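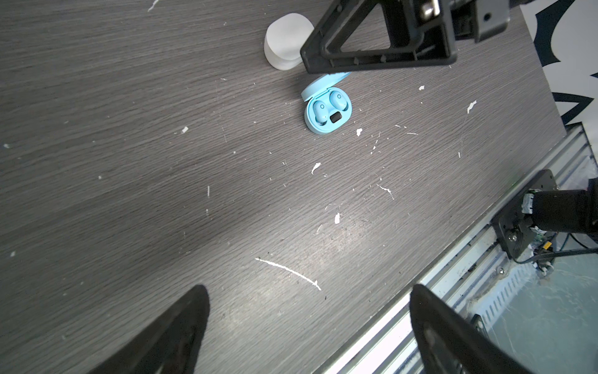 Desk Finds, November: the small stuff

Every spring Hannelore Schwerdtfeger tells me the shared workroom at Prutville could be sorted in an afternoon. I have my doubts. We were told the same thing last year, and the bench still had paint on it by tea time.

So, a gallery of one, until Cameron Cairns sends me the rest. He says he has 40 more. I'll believe it when they land in my inbox.

Earbuds, light blue, case open. Both buds are in, left and right, which is better than I expected from our lost property. The colour is nice enough. Whether a case needs to be shaped like a pebble is another matter, as mine rolls straight under the couch.

Plastic cup, upside down. Sieglinde Rieger's rule is that an upturned cup is a clean cup. I'd still rinse it.

The tabletop. Dark grey wood grain, white flecks and scuffs all over. Nikau Costigan calls this "character" and wants it left alone. Waltraud Engelhardt wants it sanded back and has a quote for nearly $3,000, a figure I'd like to see broken down before anyone gets excited.

If the earbuds are yours, tell me something about them that you couldn't have got from this page. They're in the top drawer by the sink until the end of the month.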